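Folding Laundry in a Shared House: What We Tried and What Stuck
Project report, Home and Daily Living unit
Written by Nhi Cù, with Diễm Bạch and Bình Hoàng

Why laundry

Our group changed topics twice before we landed on this one. First it was going to be food storage, then it was bus routes (Bình's idea, and he still brings it up). Then Diễm came to a meeting with her clean clothes in a trash bag because she'd run out of time to put them away, and we started talking about that instead, and an hour later we hadn't talked about anything else. So, laundry!

The question we wrote on the form was "What makes people put their clean clothes away?" Our advisor, Bergþóra Bach, said that was too big and asked us to pick one step. We picked folding, meaning everything from when the clothes come out of the dryer to when they're in a drawer. Washing is somebody else's project.

The house

We did all of this at Caravholm, the student house where Diễm and I both live. There are 6 bedrooms and one laundry closet downstairs. The closet has no counter, so you can't fold in there unless you use the top of the dryer, and if the dryer is running everything slowly walks toward the edge and drops down the back. I lost a pillowcase that way in September and I'm pretty sure it's still there.

That means everybody carries their stuff upstairs, and then it goes on the bed, or a chair, or the floor. We asked people in the house to write down each load they did and where it ended up. We got 84 entries on the sheet taped to the closet door, which was way more than I expected from people who won't sign up for dish duty. A few of them are hard to read, and one just says "chair, obviously."

What people told us

Loan Châu has the room next to mine and she was our best interview by far. She talked for so long that Bình's phone ran out of space. Her view is that folding is fine and sorting is the awful part. She'll fold shirts happily while she watches something, but when she hits a pile where every piece is a different shape she gives up and pushes it all to the foot of the bed. Then she sleeps like that, with her feet on the pile.

Other people said similar things in different ways. Small stuff came up a lot (socks, underwear, anything with straps), and so did dark clothes. If you own a lot of black, you know the problem: you pull something out and you can't tell if it's a shirt or leggings until you've shaken it open and found the waist. Diễm said she looks for trim or a tag first and works from there, and once she'd said it I noticed I do the same thing. 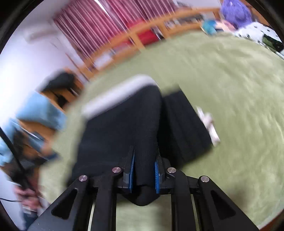 We also argued a lot about where to fold. Bình is a table person. He says a bed is too soft and too low, and that your back hurts by the end of a load. I'm on the bed side, mostly because a bed is big and you can spread the whole load out and see it. A plain cover helps too. My old one had a busy leaf print and I kept losing socks on it, and black on a light solid color is so much easier to spot. Bergþóra told us to stop arguing and try both, so we did.

What we tried

We each did our own laundry two ways. The first was the way we normally do it, which for me means grabbing whatever is on top and folding that. The second was what we called the Jandico method, after the name on the side of the old plastic hamper we used for it. You dump everything out on the bed, pull out the big flat things first and fold those, then do tops, then bottoms, and leave the small things for last. They don't get folded at all in this version. They go straight in a drawer.

I thought I'd hate it. I like folding in a random order because it feels like less of a chore, but doing the towels and sheets first makes the pile shrink really fast, and after that I wanted to keep going. Diễm liked it too. Bình did his on the kitchen table at his place and ran out of room right away, so he ended up with towels on the stove (it was off, we checked) and had to carry everything down the hall in three trips. He has asked me to write that he still prefers the table for shirts.

The part none of us liked was stretchy clothing. Anything slippery or stretchy comes undone while you're carrying it. Loan showed us a way to roll it up and tuck the waistband over the end, and that held up well in a drawer, less well in a backpack.

Problems with our project

The sheet on the door only shows loads that somebody remembered to write down, and I forgot at least two of my own. We also started telling people about the sorting order before we'd finished the interviews, so some of the later answers sound a lot like us. Bergþóra pointed that out in her comments on our draft and she's right. If we did it again we'd keep our mouths shut until the end.

We'd also like to try it in a house with a real folding counter. Diễm's cousin lives in one, and she says the counter is permanently covered in mail.

What's still going on

The sheet came down at the end of the term, but Loan asked for a copy of the sorting order and it's taped inside her closet now. I'm still doing big things first. My chair is clear as I'm writing this, except for one sweater that I'm planning to wear again tomorrow.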